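Filed under: Support > Data Collection > Closed tickets
Print this page | E-mail this page

Ticket: Episodes rejected at upload, Bultholm site
Product: Skivel recorder
Status: Resolved

Reported. The Bultholm station has been assigned 2,000 episodes for the Prundum basket set. Of the first 200 submitted, 11 were rejected with the message "gripper state missing." Operators had observed no fault during recording.

First response. The site was asked to supply the recorder logs and to suspend uploads until further notice.

Findings. In 9 of the rejected episodes the gripper log began after the head camera video. The remaining two had been saved under a retired task name -- these were relabeled and accepted.

Action taken. The recorder now waits for the gripper signal before video begins. Mitsotakis-Vlachou confirmed the change on its own station in February. The 9 affected episodes are to be recorded again, as the missing states cannot be restored. 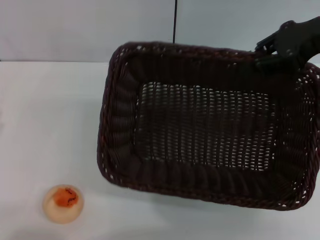 Head camera view, basket task: gripper on the far rim, fruit on the table at left.

Uploads may resume. Further rejections should be reported under a new ticket.

0 comments | 3 shares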